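The Second Life of a Phone Case

A soft phone case is usually cast from thermoplastic polyurethane, or TPU. The material melts cleanly and can be shaped again, which puts it ahead of silicone — a cured rubber that can only be ground up and used as filler.

Few cases reach a plant that could use them. At Inham, a sorting works that started taking cases in May, 3363 pieces came in during the first intake, and 700 were pure enough to melt. The rest had glued-in magnets, metal buttons or a hard polycarbonate shell bonded to the soft part.

Color is the next problem. Strong pigments carry through the melt, and one orange case will tint a batch of clear ones. 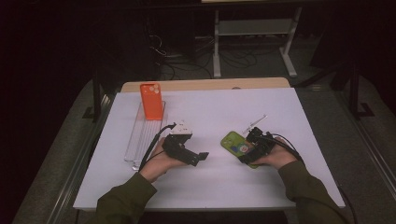 Othmane Soliman disagreed, arguing that tint matters only if the buyer wants clear pellets, and that most of the material goes into black cable sleeves anyway.

He has a point about the present market. Altik, which buys the Inham pellets, sets no color limit but rejects any lot with visible metal. Its buyer, Nives Parisi, would pay more for sorted stock if the volume were there. A single run on her extruder needs 300 kilograms.

Moisture causes more rejected lots than pigment does. TPU takes up water from the air, and wet pellets foam in the barrel. Inham dries its flake overnight and seals it in lined bags. Skin oil and hand cream are washed off first with a mild detergent, at low heat so the flake does not clump.
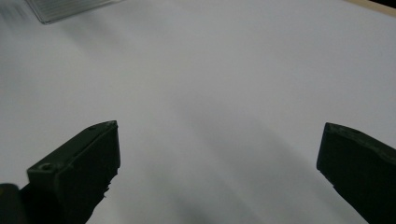 What makers could change

Molded resin marks would help most. Many cases carry none, and a sorter has to judge by feel or use an infrared scanner. Lurkano now stamps the resin code inside the camera opening. Snap-in magnets would also save a cutting step, though they add thickness.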